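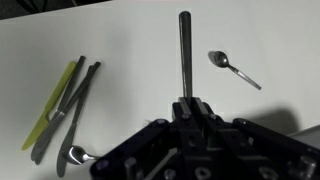

Drellside Lunch Club: June round-up

Bit of a rushed one this month as the newsletter goes to print at 4pm and I've still got the chairs to stack. Sorry in advance for spelling.

First the big news. The kitchen is open again. New sink in, hot tap that runs hot, extractor fan no longer sounds like a tractor. The old worktop has gone to the tip and not before time. Thank you to everyone who put up with sandwiches all through the spring. Margaux Moulin is back on the cooker and the first proper hot dinner was chicken and leek pie, mash, peas, then rhubarb crumble. 39 sat down to eat, which is our best since before Christmas. Two puddings left over and they didn't last long.

Money. The Punwood supper and raffle made £1364 all in. That's the tickets, the raffle, the cake table and the jar by the door. Most of it has gone on the sink and the plumber. What's left is going on plates, as we are down to a very odd mixture and the big oval ones are all chipped. If you have a set of plain white dinner plates sitting in a cupboard please ring before you bring them, storage is tight. No glass dishes please, we've got loads.

Price of lunch. Staying the same. I know there was talk. Tea and coffee still 50p, biscuits included, and please put it in the tin and not on the windowsill where it gets swept up with the crumbs.

Cutlery. We are short again. Dessert spoons mainly, forks a bit. They go out with the foil parcels when people take a second helping home, and that's fine, take the helping, but do have a look in your drawer. Ours are a right old jumble so hard to tell, but if there's one in there you don't recognise it is probably from us. Drop it in the box by the hatch, no questions.

Menus for the next few weeks, subject to what the butcher has in:

Sausage and onion casserole, new potatoes, jam sponge
Fish pie, green beans, stewed apple and custard
Gammon, parsley sauce, carrots, rice pudding
Cold plate with salads, trifle (if it's hot. If its not hot, cottage pie)

Vegetarian choice every time but we do need to know by noon the day before. Last month we had four turn up for veggie with one ordered and Margaux ended up doing omelettes at the last minute. Lovely omelettes, but she'd rather not. Anyone with allergies, please tell us again even if you told us last year, the old list was pinned up in the kitchen and went out with the worktop.

Lifts. The minibus is off the road till it gets its new clutch. Lucienne Brunet is sorting cars in the meantime and has filled nearly every seat so far. She needs one more driver for the Punwood end, up to the top of the hill and back, and you get your dinner free. Her number is on the board in the porch. Please don't ring during lunch, she's eating hers. If you normaly get the bus and haven't heard from her, you're not on the list, so do shout.

The trip. We had a good show of hands for the garden at Drultidel so that's where we're off. Coach leaves the hall at half past nine. It's flat most of the way round but the path by the pond is gravel and heavy going with a frame. There is a tearoom. Bring a packed lunch all the same, the queue last time was out of the door and half of us ate scones on the coach home. Names on the sheet, deposit in an envelope with your name ON the envelope. We have 2 with no name from last year and still don't know whose they are.

Recipe. Lots of people asked for the cucumber salad from the supper. It came from Mrs Seppälä, who has very kindly written it out. Slice a cucumber as thin as you can. Salt it, leave it half an hour, squeeze it out well in a clean tea towel. Then a good splash of vinegar, a spoon of sugar, white pepper, plenty of chopped dill. Cold larder or fridge for a couple of hours. Goes with fish, ham, anything really. She says don't skip the squeezing or it'll be soup by teatime. I skipped the squeezing. It was soup.

Odds and ends. Found after the supper: a navy cardigan, one reading glasses case (no glasses), an umbrella with a duck handle. All in the cupboard under the stairs. The piano has been tuned, so please no cups on it. The side door is sticking in the warm weather, give it a shove low down. Washing up rota has gaps in it, mostly second half of the month, and drying counts as washing up.

Doors from quarter to twelve, dinner on the tables at half past. New faces always welcome, you don't have to live in Drellside and you don't have to book the first time. Bring a neighbour.

Right, chairs.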